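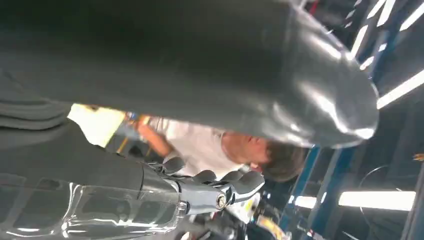
Bench notes, May – covers and coated fabric

Print this page | E-mail this page

14.10. Grey padded cover, Corerden stock, brought out for the fold check. The surface is glossy and shows every crease under the bench lights, so marks are judged from two sides before anything goes in the log.

Cut length 1,798 mm, width 900 mm. Both within the drawing. The rounded end takes the most strain at the seam and is to be checked first on the next piece.

Backing fabric: horizontal creases. Hang overnight, do not press. The coating marks at low heat – see Leena's note on the Nowakowski samples.

Clear plastic sheet to be kept for wrapping. Crumpled is fine, split is not.

Mass of cover without backing 1,408 g. Repeat on the other scale before quoting it to Torkik.

To do: seam tape, label for shelf 2, ask Jonow for the coating data sheet.

Comments

Giang Thân: Second scale reads the same. Entered.

Leena Suominen: The low-heat marking was on the thinner grade only. I would still not press this one.

Giang Thân: Agreed. Seam tape is in the drawer under the cutter.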